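Laundry month at Kallora

Well, we did it, we moved on to clothes! After a long winter of cups and spoons I finally talked everyone into fabric, and I have been folding the same beige thing over and over with a two-fingered gripper in my fist ever since. If you have never tried to fold a garment with only two fingertips, go and do it tonight with a pair of kitchen tongs. It's very humbling (and my husband says it's very funny to watch).

For those of you who signed up since the last newsletter, we teach by hand. No joystick, no headset. You hold the gripper, you do the chore, and the recording goes off to Trivport to be checked before any arm gets to learn from it. Our target for this round is 3,000 folds, and as of 2024-03-19 we have 351 accepted. I know, I know. But the first week went almost entirely on arguing about where a fold starts.

Halima Makori won that argument, by the way. Her rule is that you look for a seam or an edge first, get the fingers wide open over it, wait a beat, and only then close. I used to dive straight in and pinch whatever cloth was nearest, and Trivport threw out 70 of my recordings for it. Seventy! I sulked through lunch and then did it her way, and my rejects dropped off very quickly, which I have had to admit to her in writing.

Plain fabric is the hard part for me. On a patterned cloth you can tell where you are by the flowers, but on a big plain piece every wrinkle looks like a hem until you get close. We did try the remote setup from Masta for 2 days to compare, and I liked it for picking things up off the floor, but I couldn't feel when I had caught two layers instead of one. With the hand tool you get a little tug in the wrist and you know right away. So the Masta rig has gone back in its case until we start on shoes.

Next up is sleeves, which I'm dreading, and then towels, which I'm saving as a treat. If you'd like a turn, reply to this email and tell me whether you're left-handed, as we're very short of lefties and I'd love to have a few more before September.

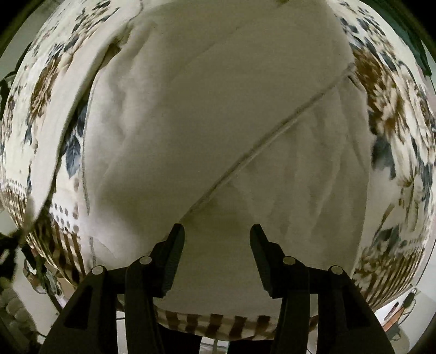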